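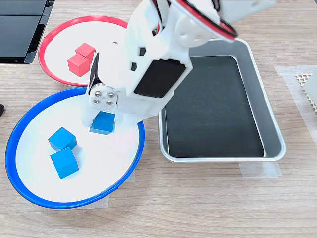 Week 2 handout: Sorting and setting out
Early Learning Environments, Dudetdale campus
Notes by Siv Blomqvist, tutorials with Linnea Wikström
Updated 2024-10-26

Read before the tutorial. Bring a plate. Any plate, the kitchenette ones are fine if you wash them after.

What we covered last time, quickly

Loose parts vs. sets. A set has an "answer" built in (the puzzle, the nesting cups). Loose parts don't. Blocks sit in the middle, depends how you put them out. Tipped in a tub they're building gear. Put a few on a plate and most three-year-olds will treat the plate as a place where things belong. Same blocks, different invitation.

Linnea's point from the tute — the container does half the talking. Write that one down.

Plates

Why plates keep coming up in this unit: shallow, so kids can see what's on them from a chair. Raised lip, so a cube that gets knocked mostly stays put. Cheap. Stackable. Bowls hide things and trays are too big for one child, end up being shared whether you wanted sharing or not.

A coloured rim is a label without writing. Blue rim, blue cubes. Works for kids who can't read yet and for kids whose English is just starting. Keep the middle of the plate white or very pale if you can get it. Blue on blue is hard to see for some kids and hard for you to check from across the room.

Patterned plates: no. Farm animals, no. The child will talk about the cow (fair enough) and you've lost the colour.

Blocks

Plain wooden cubes, one size per activity. If size AND colour both change, you can't tell which one the child is sorting by. Came up in nearly every January observation we marked. Someone writes "sorted by colour" and the big ones happened to be all the red ones. Doesn't count, can't count.

Strong colours first. Pastels later. The Pustton sets are good for this, the paint holds up. The Rasena ones chip at the corners after a term, then you get bare wood showing and kids put those in a seperate pile, quite reasonably.

Check for: splinters, chipped paint, anything small enough to swallow if there are under-threes in the room. Bin it, don't fix it.

Table

Pale tabletop, nothing on it. No cloth. Wipe down, let it dry. Bright cubes on light wood stand out well. If your table is dark, put down a sheet of butcher's paper.

Height: elbows level with the top or a bit above. If they're reaching up they'll drag the plate toward them and it all goes on the floor.

Plate goes on the child's side, unsorted blocks further away. Otherwise the child is working with arms crossed over the top of the plate.

Picking up and putting down

Students always rush this bit. Watch the hand before you watch the result.

Whole-hand grab — palm over the top, fingers wherever
Side pinch — thumb one side, fingers the other, flat faces
Fingertip pinch — usually later, more control

Then the release. Dropped from height? Lowered, then let go? Pushed off against the lip of the plate? Letting go gently is harder than picking up and it shows up later. Note the height in plain words (just above, well above), don't guess centimetres.

Crooked is fine. A cube on an angle is still on the plate. Do not straighten it for them. Do not straighten it while they're looking for the next one either, they notice.

Talking during the activity

Less. Name the colour if they ask. "You put it on the plate" is plenty. Save "good job", it turns the thing into a test and they start looking at your face insted of the blocks.

If they build a tower on the plate, let them. Write down tower.

Observation task (due next tute)

One child, one plate, one colour to begin. Stop when the child stops. Use the Manole sheet, front page only. I want:

how the table was set up, with a sketch
grip used, and whether it changed
how each block was let go
anything the child said, word for word

No conclusions on this one please. Just what happened. Worth 33 marks out of the 45 for this module, the other 12 are for the write-up afterwards.

Consent forms to Linnea before you go into a centre. Room code for the resource cupboard is on the noticeboard. Put the cubes back by colour, lids on.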